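Wetar opens hire scheme for hand-held gripper kit

By Lindalva Arruda 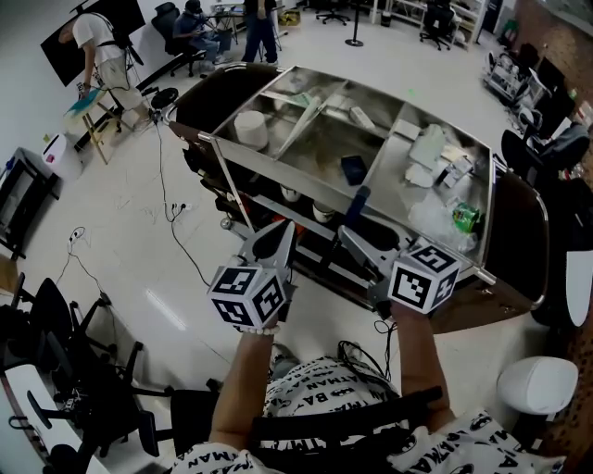
Wetar has begun taking orders for a hire version of its hand-held gripper kit, the paired tool used to record manual tasks for training robot arms. Until now the kit could only be bought outright. The hire scheme opened in April and is open to university labs, small integrators and contract recording firms.

The kit is supplied as a left and right gripper, a chest harness, a head camera, a cable set and a recording unit. Each gripper is worked by a trigger under the index finger, and the opening of the jaws is logged alongside the position of the hand. Position is taken from the printed marker cube on top of each gripper, with the readings from a motion sensor in the handle used to fill short gaps when a cube is turned away from the camera or covered by the other hand.

Wetar offers two hire terms. The short term is 20 working days and costs 900 euros, with delivery and collection included inside the mainland service area. The long term runs for a full quarter and is priced on request. In both cases the customer pays a deposit of 200 euros, returned once the kit has been checked in. Worn finger pads are treated as normal use and are not charged. Cracked cubes are charged, as a scratched or chipped marker face cannot be read reliably and the whole cube has to be replaced and measured again.

The hire kits are the same hardware as the current sale model, with one change. The fingers are now held by a single captive screw in place of the earlier pair, so a set can be changed at the bench without taking the gripper off its cable. Three finger shapes are included: straight, angled, and a wide flat type meant for cloth and thin packaging. Wetar says the angled type is the one most customers leave fitted.

Software is covered by the hire fee for as long as the kit is out. Plurkirance, the firm that writes the recording and review package, has added a session check to the new release. It runs at the end of each take and reports lost marker readings, dropped video and any point at which the two grippers fall out of step in time. A take that fails can be marked for repeat on the spot. Earlier releases ran the same tests overnight, which meant a bad cable could spoil a whole day of work before it showed in the report.

Rosimeire Xavier, who manages the hire stock at Wetar, said most of the enquiries so far had come from groups with one project to finish and no plan to record again soon. "They had been asking us for second-hand kits, and we did not have any," she said. "A kit that has been out for a month comes back, gets new pads and a fresh calibration, and goes out again. The customer does not need to own it to get good data from it."

Calibration is done before dispatch and the file is loaded on the recording unit. Customers are asked to run a short check on arrival, holding both grippers closed in front of the head camera and then opening them fully. If the measured opening differs from the stored value by more than 2 millimetres, the software refuses to start a session and gives the steps for a repeat calibration. The printed board needed for this is packed in the lid of the case.

Some limits should be noted by anyone comparing the kit with other systems. It remains wired. The cables run from the grippers to the recording unit on the harness, and an operator working low down or reaching across the body has to keep them clear of the task. The fingers do not measure force, so the kit records how far the jaws have closed but gives no direct reading of how hard an object is being held. Shiny worktops can also cause trouble where strong overhead light is reflected into the camera, and Wetar's own guide suggests moving the work or dimming the light before changing any exposure setting.

Data is written in an open layout, with video, gripper opening and hand position stored as separate streams against a common clock. Plurkirance supplies converters for two arm makers at present, Xia and Tukora. The Tukora converter is marked as a trial version and does not yet handle tasks in which an object is passed from one hand to the other. An update is planned, but the firm has given no release date. Customers using other arms will have to write their own converter from the published layout.

Training is sold separately. A half-day remote session covers fitting the harness, changing fingers, running the check and reviewing takes. Wetar also offers a visit on site, limited to customers on the long term. Both are optional, and the printed guide in the case is the same one used in the sessions.

Insurance for loss or theft is the customer's responsibility once the case has been signed for. The terms also state that recordings stay with the customer. The recording unit is wiped on return, and Wetar asks that all sessions be copied off before collection is booked, as files left on the unit cannot be recovered afterwards.

Customers who decide to buy during the hire can set one short-term fee against the sale price, provided the order is placed before the kit is due back. The offer does not apply to the long term. Deposits can be carried over to a second hire without being paid again.

Orders are being taken through Wetar's sales desk. Requests received before 3 p.m. are answered the same working day, and the present wait for a kit on the short term is given at the time of booking. Spare cubes, pads and cables can be added to any order at list price.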